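Projects > Petatik > Checklists > Cell inspection
2 comments | 27 shares

Pre-session checklist, desktop teardown cell, Renau lab
Revised 2023-09-01

Please go through this before you collect any demonstrations, even if you ran the cell yourself an hour ago.

[x] Tower unplugged, side panel off and set down flat
[x] Gripper opens and closes fully
Comment: a bit slow on the first close, fine after that — do keep an eye on it, please.
[x] Camera cables have slack through the whole reach
[x] E-stop pressed and released
[ ] Wires clear of the memory slots
Comment: I'd love these tucked back before episode 891, as the last 23 went to Menzies for relabeling and they were very kind about it.
[x] Failed grasps kept and tagged, as the model learns from those too

We use cookies to remember your settings. Accept 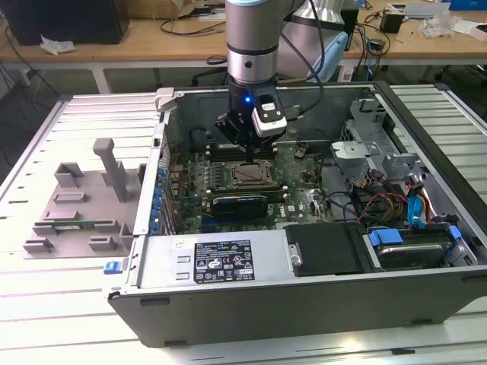 Arm over the open tower, gripper above the motherboard.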